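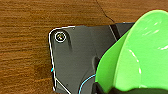

Brown wood grain, dark gray plate

Small Business Web Forum > Getting Found > Directories and Listings

Thread: Is a paid directory listing worth renewing?

tangrepairs
Posted 28 May 2026
My renewal for the Grarnilico business directory is due. It went up to $186 for the year. I run a one-person furniture repair shop called Tang and I have a three-page website that I built myself. According to their dashboard my listing had 900 views last year. I can trace 27 calls to it from the tracking number they gave me. I don't know how many of those turned into jobs, as I only started writing that down in December.

Would you renew, or put the money into the website?

Phong Nghiêm
27 calls for $186 is under $7 a call. I pay more than that for search ads in my area. Renew it.

mlau_web
Depends what the calls were. Directory tracking numbers pick up a lot of sales calls. When I went through the recordings for one client, more than half were people selling him things. Does your plan include recordings?

tangrepairs
It does, for 90 days. I listened to the ones still there. Six calls. Two were asking for quotes, one was a wrong number, three were selling something (one of them was another directory).

mlau_web
So two real ones out of six. If the rest of the year was like that you had nine real inquiries, and you're paying a bit over $20 each. Still not terrible if you close a third of them. What's a normal job for you?

tangrepairs
Chairs are usually $100 or so. Tables are more.

Gearóid Ó Riain
I'd drop it. Three pages is thin. Put the $186 toward a page for each kind of work you do, with the town name in the title and prices on it. You own that. The directory can double the fee next year and your listing goes away if you don't pay.

Phong Nghiêm
A new page doesn't bring in anybody the first few months. He has calls coming in now.

Gearóid Ó Riain
He has two quote requests in 90 days. I wouldn't call that coming in.

Lai-ching Chiang
Check whether there's a free tier before you cancel. I dropped from paid to free on Grarnilico two years ago. I lost the photos and the tracking number but the name, address and link stayed up. My calls didn't change that I could tell. You have to email them to downgrade, the button in the account only cancels.

Also make sure your real phone number goes back on there. Mine still showed the old tracking number for a few weeks and it went nowhere.

tangrepairs
Good to know, thanks. I didn't see a free tier on the renewal page.

Lai-ching Chiang
It's not on the renewal page. Look under Plans when you're logged out.

cjman
Has anyone tried Zarkero? They keep emailing me about a first year at half price.

mlau_web
I had a client on it. Four views in a month and two of them were me. Maybe better in a big city.

Phong Nghiêm
Same question for Amau, they're the ones who call me.

mlau_web
No idea on that one.

Gearóid Ó Riain
One more thing for the OP. Ask every caller how they found you and write it on the job ticket. The dashboard views don't mean much. Mine counts a view when the listing shows up in a list of 20 other shops.

tangrepairs
Found the free tier, it's there when logged out like Lai-ching said. I emailed them to downgrade and asked for my own number to be put back. I'm going to write up a chair page and a table page first and see about the rest.

Phong Nghiêm
I'd still have kept it one more year, but let us know what the calls look like after summer.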